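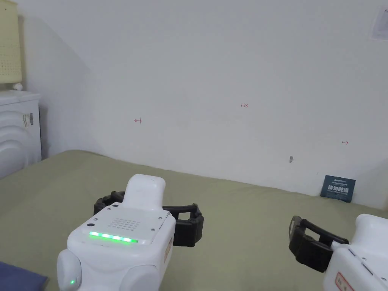

Ferenc Kocsis has been making beds for other people since he was 16. He started at a guesthouse run by his aunt, moved to a hotel laundry, and now looks after the furnished rooms that Brumetti rents out by the month. We talked in February, in the kitchen of one of the buildings, while a load of towels went around.

His first subject was sheets. Brumetti used to buy white ones only.

"White looks great on the day you open the packet," he said. "Then you're bleaching it every week, and the elastic goes before the cotton does. I asked for green. It took two years to get green."

He buys fitted sheets from a supplier called Boonchu and likes them a size deeper than the mattress. A tight sheet looks better for an hour, he said, and then a corner pops off in the night. He doesn't iron them.

"You pull the far side first, the side by the wall. If you leave that for last you end up kneeling on the part you already did. A few creases in the middle are fine. People are going to lie on it."

Beds pushed against a wall are the ones he gets the most questions about from new staff. Socks go down the gap, and so do chargers and books. He runs a hand along the back edge before he strips anything, and he wants whatever he finds put on the windowsill where the tenant will see it.

The walls themselves he mostly leaves alone. Tenants write on them, lean things on them, and push pins into them. Brumetti repaints between long stays and keeps the same plain white everywhere so one can of paint does for all the rooms.

I asked about clothes left on the bed, which comes up in most of the rooms he cleans.
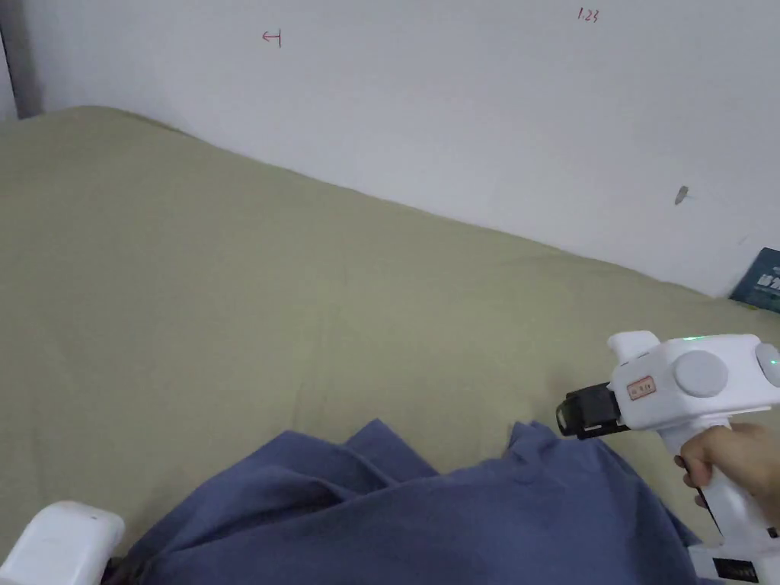
*Dark blue cloth on the green fitted sheet, with the wall behind.*

"I lift it, I shake it out once, and I fold it in half and in half again," he said. "I don't do the shop fold with the sleeves tucked behind. If it's a shirt they'll want to wear it, and if it's a blanket they'll pull it open anyway."

He is stricter about where the pile goes. It belongs at the foot of the bed, never on the pillow, and never on the floor even for a minute.

The towels were done by then. He checked the lint tray, wiped it with his thumb, and started the next load before he sat down again. He still had two rooms to strip that afternoon.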